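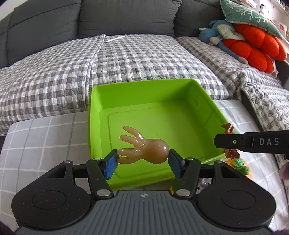 A hand-held gripper with blue grip pads closes on a rubber toy hand over a green tray. Photo: Viltero workshop.

September 13, 2023

Viltero, the shared workshop, today released plans and a parts list for the Flultach, a hand-held gripper that members have been building at the bench and at home. The plans are free. The workshop is making few promises about them.

"People keep telling us a home robot is right around the corner," said Lụa Vi, who led the build. "I have spent months on two fingers and a pair of pads, and I don't see the corner yet."

The Flultach uses linked arms on silver pivot pins, with a ribbed plate at the base. It is worked by a person. Members have been trying it on small toys, and Vi calls the results mixed. In the last round of bench tests the group logged 897 pickups, and 72 ended in a drop – most of them soft or shiny items.

An earlier version, the Loltelach, was shelved last December after its joints worked loose. The new joints have held for four months. Vi would not say they are fixed.

Viltero has no plans to sell a kit. It also advises builders to doubt any claim, its own included, that a gripper like this will tidy a living room.

Plans can be picked up at the workshop's front desk or requested by mail. Builders who get worse numbers are asked to send them in.

Press contact: Obeidat, Viltero front desk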